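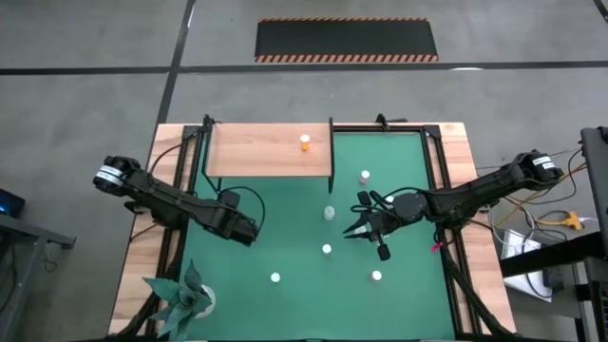
What is the Jurkach seed library?

It is a shared collection of vegetable, grain and bean seed that members borrow in spring and pay back in fall from their own harvest. We only keep open-pollinated varieties, so seed saved from a healthy plant will grow into the same kind of plant the next year.

Who can join?

Anyone who grows food in the valley, from a balcony to a full farm. We have 214 members, and most of them garden on less than a quarter acre.

Is there a fee?

No. You sign the borrowing sheet and agree to return seed if your crop does well.

How much seed do I have to give back?

Twice what you took, for beans, peas and grains. For squash, tomatoes and peppers, one full envelope is fine. If your crop fails, write "failed" on your sheet along with the cause, if you know it. You can still borrow the next year.

Do you accept hybrid or treated seed?

No to both. Hybrid seed doesn't come true, and we don't want coated seed mixed in with seed that people might also eat.

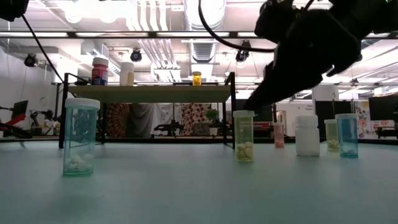 Beans and corn bought as food are a separate case. Bring them to Yufang Jiang before you plant them and she will run a sprout test.

How far apart should I plant if I want to save seed?

Beans and tomatoes need very little space between varieties. Squash and corn cross easily. Grow one variety of each squash species, or pollinate by hand and tape the flowers shut. For corn, talk to your neighbors first. Segundo Benavides keeps the planting map and can tell you who is growing what.

Can I sell what I grow?

Yes, the harvest is yours. We ask that you don't sell borrowed seed or register it under your own name.

When can I drop seed off?

Returns open Thu 8 August at the Pruitt Road barn and run through the end of September. Seed should be fully dry, in paper, and labeled with the variety, the year and your name. Please don't use plastic bags.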